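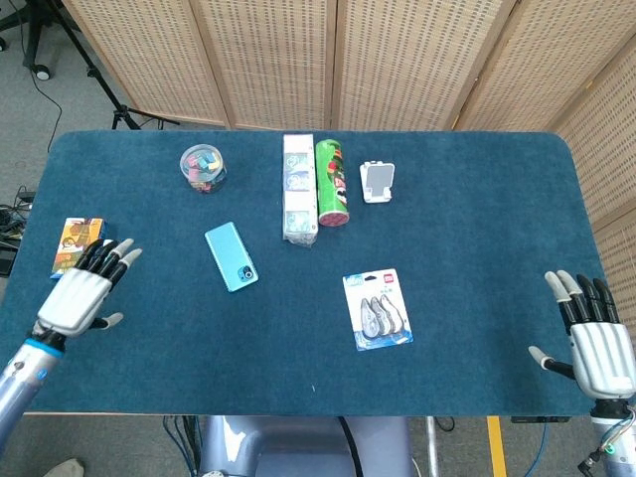 ## Chapter 8: The Mixed Table

In the last chapter we sorted things that belong together: spoons with spoons, envelopes with envelopes. This chapter takes up a harder case. On most desks, small things of different kinds lie side by side, and the person who must put them away does not know where to begin. Stationery, a snack, a phone and a pack of cards have no common drawer.

We call such a surface a *mixed table*. Students at the housekeeping school in Darnitz meet it in their first month, usually in May, when the practice rooms are opened. They are given a cloth-covered table and told to clear it without using any box larger than a shoebox. Many students begin with the biggest object. We recommend to begin with the question of how often each thing is picked up.

### 8.1 Containers that already exist

Before you buy a container, look at what is already serving as one. A clear jar with a lid is a good home for small loose pieces, and you can read its contents from a distance. Binder clips in a jar need no label.
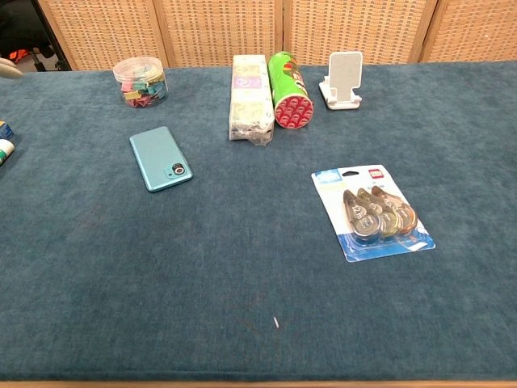

Ingvarsson objected to this in a letter to the Sodton course: a jar is fine for the person who filled it, but the one clip you want is always at the bottom, and a shallow tray is quicker even if it takes more room. We think both opinions can be defended. For a stock of 200 clips we would use the jar. For the few clips in daily use, a tray is better.

Things still in their plastic wrapping are another matter. Correction tape sold three on a card takes much more space than the tapes alone – but the card keeps them clean and shows at once how many are left. Leave the spare ones on the card and open only what you need.

### 8.2 Round things

A can of chips lying on its side will roll when the table is moved. Stand it up, or lay it against something flat. In the Dradineo exercise book (task 50) the student must find three places for a round can in an ordinary cupboard.

**Words for this chapter:** *mixed table, stock, daily use, spare, shallow tray*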